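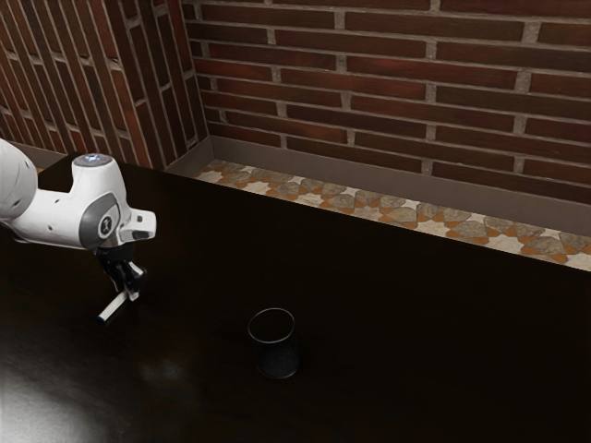
Fig. 1. Simulated cell, brick room: arm above the dark table, gripper clear of the black cup.

Search this notebook Go

October, morning entry. Household chores series, table clearing.

The purpose of this series is to establish whether the arm can be trusted with the plainest part of clearing a table, namely picking up one cup and setting it down elsewhere. All work at present is carried out in simulation. Transfer to the bench at Hanano will be considered once the results are steady.

The policy under test is the Brineo build, with Seltorex retained as the baseline. Both were given the same table and the same cup. A total of 193 attempts has been logged across the two.

Observations to date:

Black cup on a near-black table remains the hardest pairing. The rim is the only part that separates well from the surface, and both builds tend to aim for it. Glare on the tabletop was twice taken for an object by the baseline. Brineo has not yet made this error, although the number of attempts with strong glare is small.

Approach is slow. A person would have the cup in the sink before the arm had finished lining up. Speed is not scored in this round, but it should be stated in any report that goes to Mendoza, where the question asked is whether the machine would be of use in a kitchen.

Grasps on the side of the cup hold better than grasps on the rim. Some four attempts ended with the cup on its side, and neither build was able to stand it up again. Recovery should be treated as a separate task.

Present position: the arm can move a cup. It cannot yet be said to clear a table. Plates, cutlery and anything containing liquid are outside the scope of this series.

To do: repeat with a pale cup, same lighting. Check the gripper closing force against the bench value before the next batch. Logs for the two glare cases to be kept.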